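Stutton Council Should Hear Residents Before It Votes

On 14th May the Stutton council renewed its waste hauling contract with Breron after six minutes of discussion. Over 200 residents had signed a petition asking for a public hearing first. The petition was entered into the record and was not read aloud. 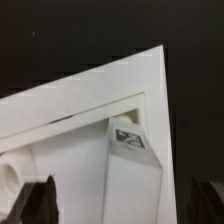
The council's rules allow 22 minutes for public comment at each regular meeting. That time was set when the agenda was short — it no longer is. Households on Harasym Street reported missed pickups throughout April, and they deserved an answer before the vote. The council should amend its rules at the next session and require a hearing on any contract of this size.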